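The Big Brown Table – a Gallery

Every workroom collects flat surfaces, and every flat surface collects things. When we moved into the Ferkora building in February, I made one rule: the big table stays clear of mugs, mail and anybody's lunch. The rule has been tested 846 times, by my grumpiest estimate.

Finish: matte, reddish brown, smooth enough to slide a sheet of paper across. Faint smudges come with the look – I have stopped fighting them and now call it patina.

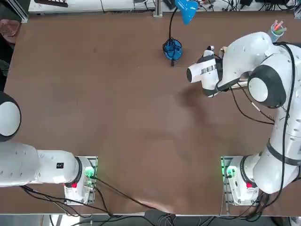
Raquel Neves wrote in to say that a damp cloth and 5 minutes of patience would deal with most smudges, and that patina is a word for things older than her car. She also asks whether we tried the Uvell wax. We did, twice. It smelled of oranges and made the pencils roll.

The color was put to a vote. Brown beat gray, 11 to 2, and both gray voters still bring it up at lunch, which they now eat down the hall.

Demetrio Segura wanted rounded corners, having met the old desk's square ones with his hip most mornings. His petition is pinned by the door, with his own signature on it twice.

More pictures once the shelves go up. The brackets from Mikow came without screws.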